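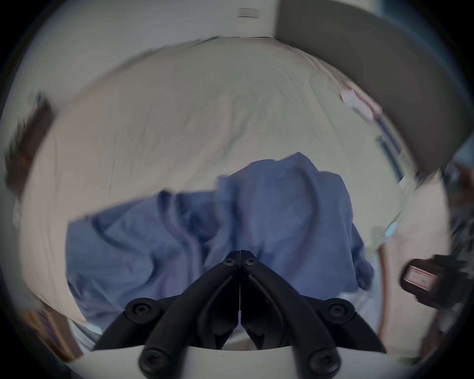

Well pump short cycling, tank precharge was low. Is topping up the air enough, or does the tank need replacing?

Posted by Musa Mohammed, November 29, 2023

The house is on a drilled well, 199 feet deep, with a submersible pump. Pressure switch is a Vomel set at 40/60. Pressure tank is an Oritz, bladder type, 44 gallons nominal, installed by the previous owner. I don't have its paperwork. The label has the serial number ending in 1748 and no date I can find.

With one bathtub faucet open the pump runs for 12 seconds, shuts off, stays off for 25 seconds, then starts again. It will do this for as long as the faucet is open. The gauge moves steadily from 60 down to 40 and back up. With everything closed it holds at 60 and the pump stays off.

I turned off the breaker, drained the system at the boiler drain next to the tank until the flow stopped, and checked the air valve on top with a tire gauge. It read 24 psi. I have a small compressor. Before I do anything else I would like to know whether low air alone explains this.

vernmont_well

Low air alone does not explain cycling that fast. The bladder has most likely failed, and you should confirm that with the checks below before you buy a tank.

Start with what the tank should deliver. The usable volume between cut-out and cut-in (the drawdown) depends on tank volume, precharge, and the two switch settings, all in absolute pressure. Add 14.7 to each gauge reading and use:

drawdown = tank volume x precharge x (1/cut-in - 1/cut-out)

For a 44 gallon tank with the correct 38 psi precharge on a 40/60 switch:

44 x 52.7 x (1/54.7 - 1/74.7) = 11.3 gallons

For the same tank at 24 psi:

44 x 38.7 x (1/54.7 - 1/74.7) = 8.3 gallons

So a low precharge costs you 3 gallons of drawdown. You would notice more frequent starts if you timed them, but the tank would still be working.

Now compare that with what you measured. You didn't give a flow rate for the tub faucet. Fill a bucket and time it. If it comes out to 3 gallons per minute, then 25 seconds of off time is 1.25 gallons. Even at 6 gallons per minute it is only 2.5 gallons. Neither is anywhere near 8.3. The air space in the tank is much smaller than it should be when the system is under pressure, so water is sitting where air belongs.

Checks, in this order:

Breaker off. Drain the system again and leave the drain open. Press the pin in the air valve briefly with a small screwdriver. If water or wet mist comes out, the bladder has a hole in it. That ends the testing and the tank gets replaced.

If only air comes out, rap the side of the tank with your knuckles from top to bottom. A drained tank should sound hollow for its full height. A dull sound in the lower part with the drain open and no flow means water is held inside. If the tank is light enough to rock slightly on its base, that is an even better test, but don't force it against the piping.

If it sounds hollow, bring the precharge up to 38 psi with the drain still open. Watch the drain while you add air. Water pushed out at this point was trapped in the tank and your 24 psi reading was not a true precharge reading. Keep adding air until the flow stops, wait five minutes, and read the gauge again.

Close the drain, turn the breaker on, let it fill to 60, and time the cycle at the same faucet as before. Write down the on time and the off time. Repeat after a day and after a week. A tank that goes back to 25 seconds within a few days is leaking air, either through the bladder or at the valve core. Put soapy water on the valve to rule the core out. A core is a standard tire part and costs very little.

Two things can imitate a failed tank. The first is a clogged nipple between the switch and the manifold. When it is partly blocked the switch sees pressure late, and the pump usually chatters or runs past the set point. Your gauge moves steadily, so I would put this low on the list, but the nipple is cheap and worth cleaning while the system is drained. The second is a blocked connection at the bottom of the tank itself. Sediment there keeps water from getting in and out quickly, and the symptoms look almost the same as a waterlogged tank. You would see the gauge jump right after the pump stops or starts. Look for it.

Because the pressure holds at 60 with everything closed, the check valve and the house plumbing are probably fine. Leave them alone.

On sizing, if you do replace it: the usual rule is at least one minute of pump run time per start, so the drawdown in gallons should be no less than the pump output in gallons per minute. Find the pump output by letting the system drop to cut-in with a faucet open, closing the faucet the moment the pump starts, and timing the run to cut-out. Then drain from 60 down to 40 into buckets with the breaker off and measure the volume. Volume divided by run time is the output. Do the bucket measurement on your present tank, since it also tells you the real drawdown and settles your question without any arithmetic.

A larger tank is fine. A smaller one than you have now should only go in if the numbers allow it.

pdk

Just replace it. Those tanks last ten years or so and then they are done. I got one at Saludo for $441 and had it in before lunch. Get the 40/60 one.

vernmont_well

Reply to pdk: tanks are not sold as 40/60. The switch is 40/60. A new tank ships with whatever precharge the factory gave it and you set it to 2 psi below your cut-in before connecting it to water. Skipping that step shortens the life of the bladder and is a common cause of repeat failures. Check it with a gauge even if the box has a number printed on it.

R. in the valley

I agree with the first answer on the diagnosis. A few points on the replacement itself, if it comes to that.

Turn off the breaker and tape it. Turning the switch lever off is insufficient, and many switches have no lever. Drain through the boiler drain with a faucet open upstairs so air can get in. A waterlogged tank will hold a lot of water even after the drain stops running. Water weighs 8.3 pounds per gallon, so half of a 44 gallon tank is more than 180 pounds in addition to the steel. Do not try to walk it out in that condition. Remove the valve core, let the remaining air out, and break the union at the bottom with a shallow pan under it. If it still won't empty, run compressed air in at the top at low pressure with the bottom open and stand clear of the outlet.

Replace the tank tee parts at the same time if they are badly corroded. This means the gauge, the switch nipple, and the boiler drain. The relief valve should be replaced if it has never been changed. It must be rated above the cut-out pressure and below the tank's maximum working pressure, and 75 psi is typical for a 40/60 system. Its outlet has to be able to pass the full flow of the pump. Pipe it down toward the floor, with no valve and no cap on it.

Set the new tank level on a solid base, an inch or two off the floor if the basement ever gets damp. Use thread tape plus paste on the steel threads and do not crank down on a plastic elbow. Set the precharge to 38, connect, fill slowly, and check every joint at 60 psi with a dry paper towel. After the first full day, check them again.

While the cover is off the switch, with the breaker still off and checked with a meter, look at the contacts. Rapid cycling burns them. If they are pitted, fit a new switch of the same rating. Filing the contacts only buys a short time. Leave the small spring nut alone unless you intend to change the difference between cut-in and cut-out.

Do not keep running the system as it is while you decide. Each start heats the motor windings, and small submersibles are generally meant to run for at least a minute after starting. Pulling a pump from your depth costs a great deal more than a tank. Until it is fixed, do the laundry and fill the tub in one stretch with the faucet wide open, and keep the toilet valves from dribbling.

Musa Mohammed

Results. Bucket test at the tub faucet gives 3 gallons per minute. Pressed the valve pin with the drain open and got air for a second, then rusty water. The tank sounds dull up to a little over a third of its height. Drawdown from 60 to 40 into buckets was one and a quarter gallons, which matches the timing.

Pump output works out to a little over 9 gallons per minute, so I will stay with 44 gallons, which gives 11.3 at the right precharge. The contacts in the switch are pitted and I will replace it along with the nipple and the gauge. The relief valve has no rating I can read, so that goes too.

One more point for anyone with the same setup: my tire gauge read 3 psi lower than a second one I borrowed. I have bought a better one and will use that to set the new tank.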